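Textile Conservation Workshop
Bench notebook, linen and domestic whites
23 September 2013
Entry by Rocío Jara. For circulation to Renato Bravo and the bench staff.

Subject: wet cleaning of tablecloth 1309, Ruiz-Ortega gift, and related matters

1. Condition before treatment

Cloth 1309 was removed from its roll and laid out face up for examination. It is a plain-weave linen with a drawn-thread border and a monogram in white cotton at one corner. The hem has been turned twice and stitched by hand on three sides. The fourth side is machine stitched and must be a later repair, as the thread is brighter under ultraviolet light than anything else on the piece.

Overall yellowing is moderate and fairly even. There are brown lines along the old folds, darkest where the folds cross. One ring stain near the center, stiff to the touch, is consistent with sugar or wine. Two small rust marks lie close to the monogram. The fabric was weak at the fold crossings, and one of these had already split before the piece came to us. The split was recorded on the intake sheet in April and has not lengthened.

Surface pH was taken at the usual points and entered on the treatment card. All readings were on the acid side, the lowest being at the ring stain.

2. Testing

The monogram thread was tested with deionized water, with the detergent solution at working strength, and with the citrate solution. No transfer to blotter in any case. The laundry mark in the hem, which is in black ink, was tested in the same way and held. It was nevertheless decided to keep the citrate solution away from the mark, our experience with cloth 1014 having been poor in that respect. The mark on that piece tested fast and then feathered during the second rinse. Staff who were not here at the time should read the card for 1014 before treating anything with an inked mark.

3. Treatment

The cloth was supported between two layers of nylon net and lowered into the shallow tank. First soak in deionized water at room temperature, with the water changed when it reached a strong tea color. The water discolored quickly in the first soak and much less in the second. Detergent was applied by sponge through the net, working from the center outward, with no rubbing at the fold crossings. Rinsing continued until no foam appeared and the conductivity of the rinse water matched that of the supply.

The ring stain softened in the first soak and lost most of its stiffness. A pale outline remains. I did not consider further treatment justified, and the Ruiz-Ortega family had agreed in writing that full removal of stains was not expected. The rust marks were treated locally with citrate on swabs over blotter, then rinsed. One is nearly gone. The other is reduced to a light tan and has been left.
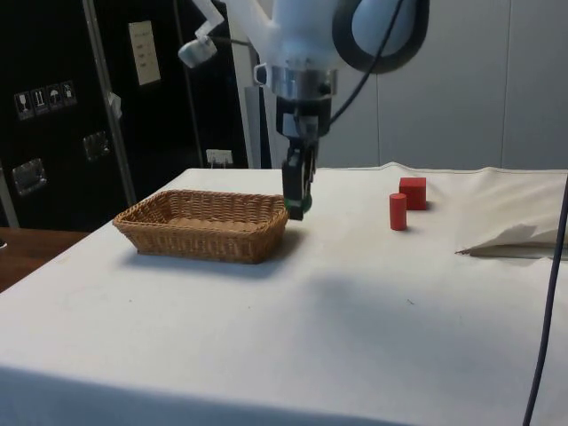 The final rinse was calcium-enriched, following the procedure in the Cornier handbook, with the concentration corrected as noted inside the front cover. The printed figure is wrong in our edition and Mr. Bravo has asked that the correction be copied into the spare handbook also.

4. Drying and finishing

The cloth was moved on its net to the drying surface and blotted with cotton toweling. The edges were aligned with the weave by finger pressure only. The drawn-thread border needed more time than the rest. Several bars had twisted and were eased flat with a bone folder while damp. Glass weights were placed along the border and removed as each section dried. No iron was used.

The machine-stitched side puckered slightly on drying. The repair thread appears to have shrunk less than the linen. I dampened this side again with the ultrasonic humidifier and weighted it overnight, with fair results. The stitching is part of the history of the cloth and is not to be unpicked.

5. Split at fold crossing

To be supported from the back with a patch of fine cotton lawn, dyed to match the cleaned color. The dye recipe used for 1014 will be too warm. Fresh samples are needed. Silk crepeline was considered and set aside, as the cloth is to be shown draped and the support must carry some weight.

6. Storage

After stitching, the cloth will be rolled on an acid-free tube with interleaving tissue, face outward. It is not to be folded again for any purpose, including transport. The tube in the Drillero cabinet is too short for the width of this cloth and has been relabeled.

7. Supplies and equipment

The deionizing cartridge was changed before this treatment. The Jarov conductivity meter drifted during the second rinse and was recalibrated. It drifted again the same afternoon. The probe should be replaced before the next wet treatment, and readings taken in the meantime should be repeated with the older meter.

Blotter is low. The order form is with Mr. Bravo for signature.

8. Outstanding

Photographs after treatment, raking light and normal.
Final pH at the same points as before.
Dye samples for the lawn patch.
Letter to the family regarding the remaining stain and the date of return.

R. Jara

Added by R. Bravo: Order signed. Please use the 2000 ml beaker for the enriched rinse stock in future and label it on both sides. The unlabeled one found beside the tank has been emptied.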